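## The great crayon sort
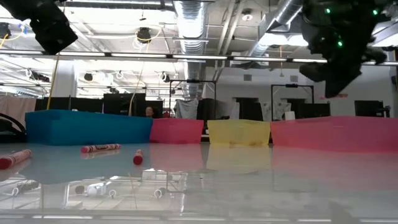 *Red crayons out, coloured bins lined up along the back of the table.*

I've finally lost patience with the craft cupboard. You know the one I mean, if you've ever come along to a Wultham making morning and had to dig through half a ton of felt to find one glue stick. So this month's tidying diary is all about crayons, and I'm sorry in advance if you were hoping for the linen press (that's coming in August, promise).

My new rule is colour first, everything else later. I used to sort by brand, then by size, then by "still pointy" and "not really", and it was hopeless — the kids pulled it all apart in 20 minutes and I couldn't blame them. Colour they get straight away. Put a pink bin next to a yellow one and even my littlest knows what to do!

The bins are just low open-fronted thinking, if that makes sense. You want something you can see into from a kid's height, pushed right up edge to edge so nothing rolls down the gap. Give the biggest bin to whatever you've got most of. In my house that's blue, and I have no idea why, as we never seem to draw the sea.

Reds are where I always start. They're the easiest to spot on a white table and they get used up fastest, so it's a nice quick win before you hit the browns. Wrappers stay on if they're decent. Anything shorter than my thumb goes in the melting jar, and when the jar's full I do a batch of chunky ones in the old muffin tin at 2 o'clock on a Sunday with the footy on.

A word on shiny tabletops: they look gorgeous with all that colour bouncing off them, but wax does smear. I keep a damp cloth and a dab of bicarb handy, and go gently so it doesn't scratch.

If you've got spare crayons at home, the Staniforth Street library is taking them until the end of term. Any colour, any length, broken is fine. Pop them in a paper bag, please, as the plastic ones split last time and I was picking bits out of the car for 18 days.

Next issue: textas, and how to tell which ones are dead without drawing on your arm.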